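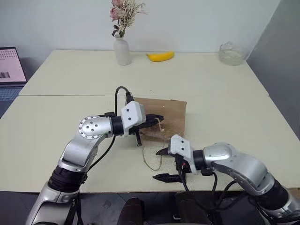 Lined curtains, big ones, and I've lost a whole week of evenings to them already. The front room at Mum's has a window that goes right up into the gable, so the drop is 353 cm and the lining I bought is 300 cm wide off the roll, which seemed clever at the time (no joins!) and now seems like a way of getting a bad back. I can't cut on the floor because of the carpet and my knees. So it has to be a table, and the only way I get enough length is two tops butted together, cream with a seam straight across the middle like the one up top. Every time the rotary cutter gets to the seam it does a little hop and I get a nick in the edge. Do you cover it, tape it, or just give up and use shears? The fabric is the Mundesow linen mix if that matters. It frays if you look at it.

hiba_shboul
Posted Friday, 7:42 pm

Re: Cutting long drops over a table join
wattlebird_14

Shears. I know everyone loves their rotary cutter but on anything longer than a cushion cover I don't trust them. Pull a thread across the width, cut along the gap it leaves, done. No mat, no ruler, no hop. Mum did every curtain in our house in Bendigo like that and they hung dead straight for years, sun rot and all.

Re: Cutting long drops over a table join
Hoi-yan Chu

Sorry wattlebird but pulling a thread on a linen mix is a nightmare, it snaps every hand span and you spend the night fishing for the end with tweezers. I did it once for the Harley job and swore off it!

Hiba, this is what I do for long drops. I've got two tables pushed together as well, so I've made all the mistakes.

1. Get the tops level first. Fold up some card and shove it under the legs of the low one until you can slide your palm over the join and not feel a lip. Sounds fussy, takes two minutes.

2. Clamp or strap the legs together. Mine used to creep apart while I leaned on them and the gap got wider as I cut, so I was chasing my tail.

3. Put your mat over the join, well over, so the edge of the mat is nowhere near it. If you've only got a small mat, slide it along as you go and stop cutting while it's moving.

4. Wipe the tops down before the fabric goes on. Pale tables show up every bit of fluff, so you've got no excuse.

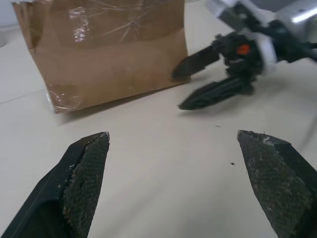
5. Cut the lining on its own, not doubled. It's slower but the bottom layer always wanders.

6. Leave the hem until it has hung for a few days. Linen drops. Mine dropped 2 cm on one side and nothing on the other, go figure.

Re: Cutting long drops over a table join
wattlebird_14

Well I'll give you the hanging bit, agree completely. Still say shears. And I wouldn't strap anybody's good dining table to anything.

Re: Cutting long drops over a table join
lelov_bob

Is the lining blockout or plain sateen? If it's blockout don't pull threads at all, the coating won't let you. Poon's in the arcade will cut drops for you if you bring the roll in, though in May they get flat out with everyone wanting winter curtains, so ring first.

Re: Cutting long drops over a table join
hiba_shboul

Plain sateen. And they're trestles, wattlebird, your dining table is safe haha. Levelled them with a cereal box tonight and did a practice cut on the old sheet, and the hop is heaps better with the mat across. Going to have a go at the first proper drop tomorrow while Mum's at bowls. Hoi-yan, how do you stop the far end sliding off when there's that much hanging over? Mine wants to take the lot with it.

Re: Cutting long drops over a table join
Hoi-yan Chu

Chair at the end with the extra folded onto the seat. Move the chair when you move the fabric.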